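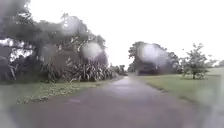 Figure 3. Wet path with verge and open lawn, three large droplets on the view. Route B, Jernham, November.

4.2 When is a robot too wet to drive?

The Flernard operating rules, which we adopted in full and have been quoting at each other ever since, require that a path robot "shall not proceed where visibility is impaired by weather". The sentence has survived five revisions, possibly by being impossible to test. Visibility to whom is left open. A supervisor under an umbrella could see to the far end of Route B with no trouble at all. The robot had the view in Figure 3, where the large trees on the right have a glowing middle and the edge of the asphalt on the left has gone soft.

Our reading is that the rule was written with fog in mind. Fog lies between the robot and the world and affects everyone present. A drop on the lens cover is a private matter. It can blot out a tree and leave the lawn beside it fairly clear, and an average taken over the whole picture will report a slightly dull afternoon. The Jetby checklist does better, in that it mentions the lens, but it asks only that the cover be "clean at departure". Ours was clean at departure on all 36 runs. It was raining on 9 of them.

We therefore replaced the single visibility check with one confined to the ground ahead. Before each stretch the robot must find both edges of the path out to its own stopping distance, and must find them again in the next picture. Trees and sky don't count towards the score, however handsome. If either edge is lost the robot slows to walking pace; if it stays lost, the robot stops and calls its supervisor, who is required to wipe the cover before touching any other control. This last clause was added after 162 logged stops, a good share of which had been dealt with by restarting the software.

Wet asphalt needs a clause of its own. A bright strip of reflected sky along the middle of a path is easily taken for a painted line or a change of surface, and the Vanags guidance, drafted for indoor floors, suggests treating any reflective patch as a spill and going round it. Applied outdoors in a British autumn, this puts the robot on the grass. We allow it to cross a reflection provided both edges are held, and we have told the authors of the guidance so.
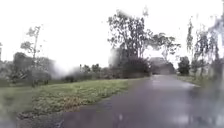
4.3 Who may overrule a stop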